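The **Paltesstead gripper comparison** was a trial of hand-held grippers carried out in Paltesstead by the engineering firm Ingvarsson. It was directed by Jacqueline Leblanc, with Maxence Leblanc responsible for the recording software. The trial compared two finger designs intended for later use on robot arms, and its results were used by the Jasbridge workshop when it chose the fingers for its Peronen arm.

## Background

Before the trial, Ingvarsson tested new fingers by mounting them directly on an arm. Each change of fingers required a new calibration, and a full working day could be lost before the first grasp was attempted. Jacqueline Leblanc proposed that the fingers be tested in the hand first. An operator would carry out ordinary table tasks with a pair of grippers, and only the design that performed better would be fitted to the arm.

The proposal was approved on Mon 10 June. Work was moved from Jasbridge to Paltesstead, where a room with an open floor was available and the operator could step back from the table between attempts.

## Equipment

The grippers were used in pairs, one in each hand. Each carried a cube printed with black-and-white square markers, mounted behind the fingers. The position of the gripper was calculated from the markers, and at least one face had to remain in view of the camera for an attempt to be counted. The operator wore a harness with a strap over each shoulder.

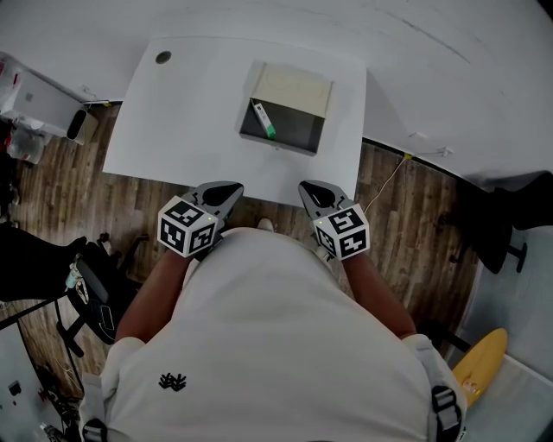
Two sets of fingers were compared. The first, known as the short set, had a stiff inner surface and closed with little travel. The second, known as the long set, opened wider and bent slightly under load. Both sets were fitted to the same grippers, so that weight and balance changed as little as possible between sessions.

## Procedure

Every attempt began with both grippers open at the near edge of the table. The operator then picked up a small object, placed it in an open box, and closed the lid. A second task reversed the order. Operators were asked to work at a natural speed and were not told how long an attempt had taken until the session was over.

A total of 504 attempts were recorded, divided equally between the two sets. Five operators took part. No session was allowed to run longer than 70 minutes, a limit introduced after early operators reported tired wrists.

## Results

The long set dropped fewer objects and was preferred for handling the lid. The short set was faster with thin objects, which tended to turn sideways between the longer fingers. Of all recorded attempts, 47 were rejected because the markers on one gripper had been hidden by the operator's own arm. Most of these occurred when the hands were crossed.

## Later use

The long set was fitted to the Peronen arm in July. Differences appeared at once in the closing force, which a person adjusts without thinking and which the arm's controller held at a fixed value. Maxence Leblanc rewrote this part of the controller so that the force rose in steps after first contact. The short set was kept at Jasbridge for work with cards and flat parts.

## See also

- Marker-based tracking
- Parallel gripper
- Teleoperation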